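Print this thread | E-mail to a friend

Washing new towels before you use them – yes or no?

cenero_mom
Okay, settle something for me. I bought 4 bath towels last weekend and my sister-in-law Jeanie Lindsay about fainted when I hung them straight on the rack. She says you have to wash them first, twice, with vinegar, or they just push the water around on your back. I've never done that in my life. Who's right?

porchlight77
Jeanie is right. Most new towels have some kind of softener on them from the factory so they feel nice in the store. One wash and you'll notice the difference. Half a cup of white vinegar in the rinse, no fabric softener, ever.

Grustitness
Wash once, sure. Twice with vinegar is a lot of fuss for a towel. I also don't love vinegar in a machine with rubber seals. We had a leak at the door two years ago and the repair guy pointed right at the gasket and asked me what I'd been pouring in there.

porchlight77
Half a cup isn't going to eat a gasket! I've run it in the same washer for years.

Grustitness
And I'm telling you what mine looked like. Do what you want, it's your floor.

Ratinetti
I did laundry for a motel for five summers (130 rooms, and every one of those guests used every single towel) and we never put vinegar in anything. New stock got one hot wash on its own because of the lint. That was the whole procedure. The lint is the real reason to do it – a new dark towel in with your black pants and you'll be picking at yourself until Thursday.

cenero_mom
Oh no. I already did that with the navy ones. So THAT'S where it came from.

Radek Šimek
I am with Ratinetti. Warm wash, alone, then a good shake before the dryer so the loops stand up. Dryer on medium. If they come out stiff you are using too much detergent, cut it in half. My wife did not believe me either and now she tells other people it was her idea.

cenero_mom
Half?? The cap on my bottle has lines up to 5 and I fill it to the top, ha. What about kids' towels, the ones with animals on them? My youngest has a duck one and I'm scared the color will go.

Ríos_laundry_day
I can answer that one, I have way too many of those! Cold wash for the first couple of times, with like colors, and no bleach, not even the "safe" kind. My first batch I washed hot with everything else and the faces went pale in almost no time. Now I keep the kids' stuff in its own basket so it doesn't get swept in with the sheets. Baskets and animal faces:
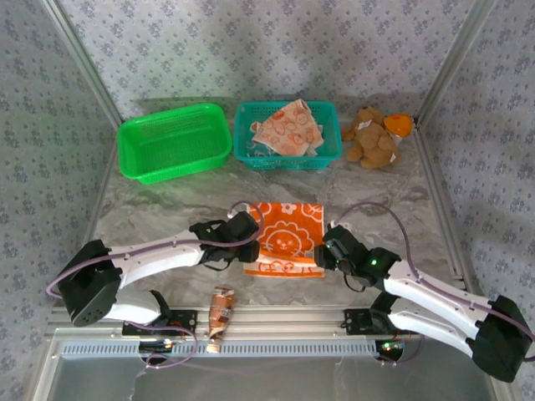
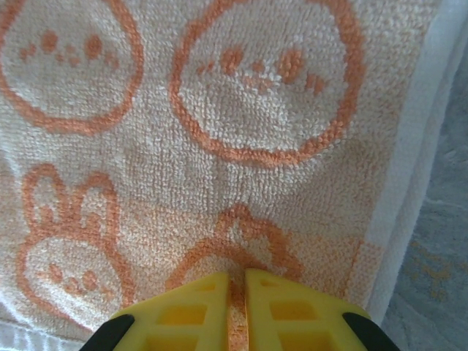
Oh, and skip the dryer sheets for little ones. They make the terry feel slick, and then it doesn't dry anybody off. I put in two of those wool balls and they do fine, although the dog has stolen one and I'm not getting it back.

Grustitness
Wool balls are a waste of money. A clean tennis ball does the same thing.

Ríos_laundry_day
A tennis ball smells like a tire when it gets warm. No thank you.

porchlight77
Have to agree on the tire smell.

cenero_mom
All right, one wash, cold for the duck, less soap. Jeanie is going to say she won. I'm leaving out the vinegar though, mostly because I don't have any in the house.

Last updated: July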